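打印本页 | 用电子邮件发送给朋友

Skostora 找人啦:一起来折腾我们的离线地图 App(招内测用户,另招一名兼职测试)

大家好,我是 Li-hua Yu,在 Skostora 做产品,平时论坛里回帖回得最勤的那个头像就是我。先说重点,免得有人看到一半跑了:我们的手机离线地图 Tekerer 马上要出新版本,我想找一批愿意拿自己的手机、自己的日常路线来试的人,名额 84 个。另外还想招一位兼职测试,有报酬,在 Grastville 本地,一周来两个下午。两件事写在一篇里,你对哪个感兴趣就跳到哪段看,两个都想报也可以,不冲突。

先讲讲 Tekerer 是个什么东西,老用户可以直接往下拉。它是一款不联网也能用的地图,主要给走路、骑车和坐公交的人用。你出门前把一个区域下载到手机里,之后搜地点、看路线、记轨迹都在本地完成。最早只是我和 Chih-ming Mok 两个人周末写着玩的,因为他每次坐长途车进山,信号一断,手里的地图就变成一片灰格子,气得他在车上就开始画草图。后来用的人慢慢多了,才有了现在这个小团队。

这一版改动挺大的,我挑几样自己最上心的讲。

第一样是收藏点终于可以分文件夹了!我知道,我知道,这个大家喊了很久。以前所有收藏都堆在一个长长的列表里,找一家面馆要滑半天。现在可以建文件夹,可以换颜色,还可以把整个文件夹钉到手机主屏幕上,点一下直接进去。文件夹套文件夹暂时还不行,我们试做过,界面乱得我自己都迷路,先放着。

第二样是语音备注。走在路上腾不出手打字的时候,长按地图上任意一点,说一句话就存下来了,比如“这个路口雨天积水,绕左边”。录音只存在你手机里,不上传。目前它还有个毛病,某些机型上锁屏之后录音会自己停掉,我手边这台旧手机就是这样,换到 Hok-lam Yen 那台又好好的。这种问题光靠我们几个人的手机根本试不全,所以才来求助大家。

第三样是下载包变小了。Hok-lam 把地图数据的打包方式重写了一遍,更新的时候只拉有变化的部分,不用每次把整个区域重新下一遍。听起来很枯燥,可是对手机空间紧张的人来说真的很要命,我妈的手机就常年只剩一点点空间,每次更新地图都要先打电话问我能删哪些照片。

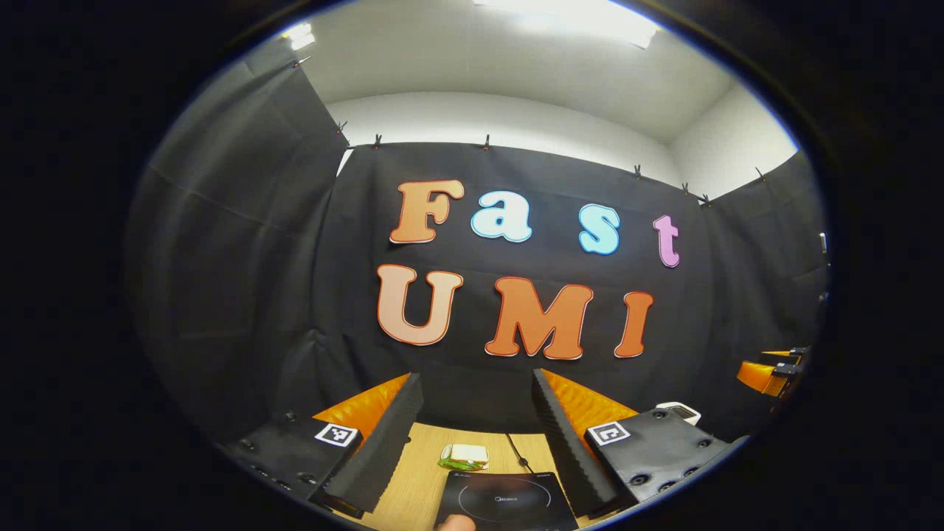
第四样是公交换乘的提醒。离线状态下当然拿不到实时到站,我们做的是根据时刻表和你的位置,在快到站的时候震动一下。这个功能我自己坐车时一直开着,有时候震得早了点,有时候干脆不震,大概跟手机的省电设置有关。我特别想收集不同系统、不同省电模式下的表现,如果你每天通勤都要换车,请一定来报名,你就是我要找的人。

好,下面说内测怎么参加。

内测为期 14 天,九月开始,具体哪天开跑会在邮件里通知。你不需要懂编程,也不需要写很专业的报告,平时怎么用地图就怎么用。遇到不对劲的地方,摇一摇手机会弹出反馈框,写一两句话,附不附截图都行。像“我点了返回,结果整个页面白了”就是很好的反馈,比“体验不佳”有用一百倍。每隔几天我会发一份简短的问卷,题目不多,喝杯水的工夫就能填完。

我希望报名的人大致是这样的:

手头有一台平时真正在用的智能手机,系统别太老,新旧机型都欢迎,旧一点的我反而更高兴。一周里至少有几天会出门走动,上班、上学、买菜、遛狗都算。看得懂中文界面,英文和中文界面都愿意切换着用的话更好,因为新版的翻译还没校完,有些按钮上的字长得会换行。愿意忍受偶尔闪退。这一条请认真考虑,测试版就是测试版,如果你正准备去一个完全陌生的地方旅行,别把它当唯一的导航,记得留一个正式版或者别的地图备用。

有几类朋友我想额外喊一声。用读屏软件的朋友,我们这次重新整理了所有按钮的朗读标签,但团队里没有人每天依赖读屏,很需要你来挑刺。还有左撇子,对,左撇子!Chih-ming 坚持说新版的底部工具栏左手也顺手,我表示怀疑,请你们来评评理。年纪大一些的用户也特别欢迎,字号调到最大以后,有几个页面的文字会挤在一起,我已经改了一轮,还想听听真正把字号开到最大的人怎么说。

参加内测没有工资,这点得讲清楚。作为感谢,坚持到最后并且填完问卷的人,可以拿到 Tekerer 高级版的永久使用权,你原来已经买过高级版的话,可以把这份转送给家人或朋友。关于页面里会有一份致谢名单,想上就告诉我用什么名字,不想上也完全没问题。

隐私方面多说几句,论坛里有人问过。测试版默认不收集你的位置轨迹。闪退日志会问过你再发送,里面有机型、系统版本和出错的那段程序信息,没有坐标。如果你在反馈里自己附了截图,截图上有什么我们就看到什么,所以发之前请看一眼,家里地址之类的可以先涂掉,反馈框里自带一个涂抹的小工具。内测结束以后,反馈内容会保留到这一版正式上线,然后删掉邮箱等联系信息。中途不想参加了,在设置里点“退出内测”就行,不用跟我解释,也不会有人追着你问。

接下来是兼职测试的岗位。

这个职位归 Su-chen Chien 带,她是我们这边管质量的,脾气很好,看问题极细,我写的按钮文案经常被她退回来三次。她需要一个帮手,主要做这些事情:照着测试清单在不同手机上把功能过一遍;把内测用户发来的反馈整理归类,重复的合并,能复现的写清楚步骤;偶尔带着手机出去走一条固定路线,看看提醒和轨迹记录对不对。最后这项听着轻松,下雨天也得去哦,办公室有伞。

工作时间是每周 2 个下午,其中星期四下午必须在办公室,那天全组会坐下来一起过问题列表,另一个下午可以跟 Su-chen 商量。合同先签 8 周,做得开心的话可以续。报酬按小时算,面谈的时候会写在纸上给你看,交通费另外报销。办公室不大,茶水间倒是不错,咖啡随便喝,茶叶是 Po-yen Mak 从家里带来的,喝之前跟他打声招呼就好。

我们对学历和专业没有要求。在读学生可以,想转行的可以,带孩子在家一阵子想重新出来做点事的也可以。我们看重的是你能不能把一件事讲明白。做测试最常用到的本事就是写字,你发现了一个问题,得让另一个没看到的人照着你写的步骤也能碰上它。用过缺陷跟踪系统当然好,没用过也没关系,我们用的那套叫 Kong,是 Po-yen 自己搭的内部小工具,长得有点丑,一个下午肯定学会。

如果你碰巧懂一点脚本,Su-chen 会很乐意让你帮忙写自动化测试,不过这不是硬性要求,不会也不扣分。需要能用中文和同事沟通,英文能读懂系统报错就够了。

怎么报名呢?

想参加内测的,写邮件给我,标题写“内测报名”,正文告诉我三件事:你的手机型号和系统版本,你平时主要怎么出门(走路、骑车、公交还是混着来),还有你现在用的地图最让你恼火的一点。最后这个问题我是真的好奇,写多长都行,骂我们自己家的也行。邮箱地址在网站最底下的联系页。名额有限,我会尽量照顾到不同机型,所以并不是先到先得,收到名单那天我会给每个人回信,选没选上都回。

想应聘兼职的,邮件标题写“兼职测试”,不用附漂亮的简历,简单介绍一下自己就好。再请你随便挑一个手机上常用的 App(别挑我们的,Su-chen 会不好意思),写一个你发现的小毛病,把怎么碰到它的步骤写出来。一小段就够。合适的话 Su-chen 会约你来办公室聊聊,顺便让你上手试一会儿新版。她不会出脑筋急转弯,我保证。

几个大家常问的,顺手答在这儿。平板能不能测?可以装,但这次的界面主要按手机调的,平板上会有大片空白,反馈我收,修不修得看时间。不住在 Grastville 可以参加内测吗?当然可以,住哪儿都行,只要你那边有地图数据,下载列表里能搜到就有。测试版和正式版能不能同时装?能,图标颜色不一样,收藏点可以导过去,但导入之前请先备份一次,这一步千万别偷懒,上一轮我自己就因为没备份丢过整整一个文件夹的早餐店,到现在还在心疼。

还有朋友问能不能组队报名,比如一家人或者室友一起。可以呀,每个人各发一封邮件就行,邮件里提一句你们是一起的。共享文件夹这个功能我们还在做,这轮未必赶得上,如果赶上了,我第一个找你们试。

有别的问题就在论坛的内测板块留言,我白天基本都在,晚上看 Chih-ming 有没有把我拉去改界面。期待收到你的信!

Li-hua Yu
Skostora 产品组

打印本页 | 用电子邮件发送给朋友

订阅 Skostora 通讯,新版本和招募消息会寄到你的邮箱。可随时退订。

本网站使用 Cookie 来记住您的语言和显示设置。继续浏览即表示您同意我们使用 Cookie。 接受 | 了解更多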